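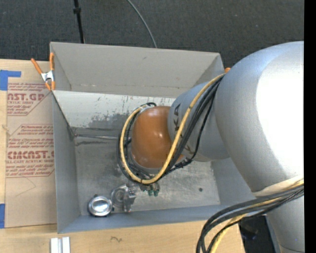 One reader wrote in after my last report to say that a sorting and packing hall is the dullest stop on any factory tour, and that I should have gone straight to the paint shop. Well, I went back to Rantala for the open day on 11/01/2007, and I still say the bins are the best part!

You come in past the coat racks and there they are, the parts bins, 926 of them according to the handout, and every one has had a working life. I love a scuffed bin. The gray ones get used hardest, and after enough metal has been dropped in, the floor of a bin goes all scratched and dull (you want to run your hand over it, and they do let you, with gloves on). Our guide said Lastum makes them and Sallo collects the worn-out ones for melting down.

The tables won me over too. Pale wood tops, at a height where I could lean in without my back complaining, and dark carpet in the front room so it's quieter than you'd think. We got 35 minutes there and I could have used 70.

Then came the packing bench, where a few of us had a go at bedding small metal fittings in paper. Mine rattled. The guide shook the box, smiled and handed me more paper. Second try was better, still not great.

Coffee and cardamom buns in the Indis building afterward, across the yard. Parking is tight, so come early. The next open day is in December and I've already put my name down.

488 views
35 comments
Share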